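Three months with the Turkby mount

I promised a few of you I'd report back on the new mount once I'd had it out enough times to have an opinion, and well, I have plenty of opinions now. I've been lugging the Turkby up the hill behind our place since February, and I think I finally understand it.

A little background if you're new. I shoot from the backyard mostly, with a small refractor and a mono camera, under skies that are fine to the north and pretty awful toward town. My old mount was a hand-me-down that tracked okay for a minute, maybe two if the wind was kind, and I threw out more frames than I kept. So I saved up. And saved up some more!

Setting it up

The Turkby comes in one box, and the manual is a folded sheet with the polar alignment section printed so small I had to take a picture of it with my phone and zoom in. Once you've done it a couple of times it's quick. My first night took me past midnight, mostly because I had the counterweight shaft threaded wrong and kept blaming the software.

The software is Nodis, by the way, and I like it a lot. It plate solves fast, it talks to the focuser without a fuss, and the meridian flip has only scared me once (cable snag, my fault, I've since bought a big bag of Velcro ties). The one thing I'd change is the night mode, which turns everything red except the pop-up warnings. Those come up bright white, right when your eyes have finally adjusted.

My first real target was a galaxy pair I'd wanted for years. I ran 317 exposures over several nights and kept nearly all of them, which for me is unheard of. With the old mount I'd have been lucky to keep half. 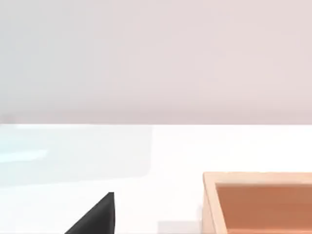 What about the guiding?

Good, but not magic. On a calm night the graph is so flat it's boring. On a windy one it looks like everybody else's. I did try going unguided with 600 second subs just to see, and the stars came out like little grains of rice, so no, don't do that. Guided, they're round into the corners.

I also swapped the stock saddle for an Obradović one with a longer clamp. It cost more than I wanted to spend and it's very pretty and I regret nothing. Balance is easier, and the scope doesn't shift when I bump the dew heater cable, a thing I do every single night.

Stuff that bugs me

The power socket is on the side that faces the tripod leg, so you have to feel around for it in the dark. The hand controller beeps and you can't turn it off (if you can, please tell me how, I'm begging). And the carry case has foam cut for a part that wasn't in my box. I wrote to the shop and they said it's for an accessory they don't sell yet. Okay then!

Next up

I'm taking the whole kit to the Nundska star party, where the skies are properly dark and the breakfast is supposed to be great. I've got 11 targets on my list and I'll be happy with two. If you're going, look for the blue tent with the wonky pole and come say hi. Bring a spare dew strap if you have one, mine's on its last legs.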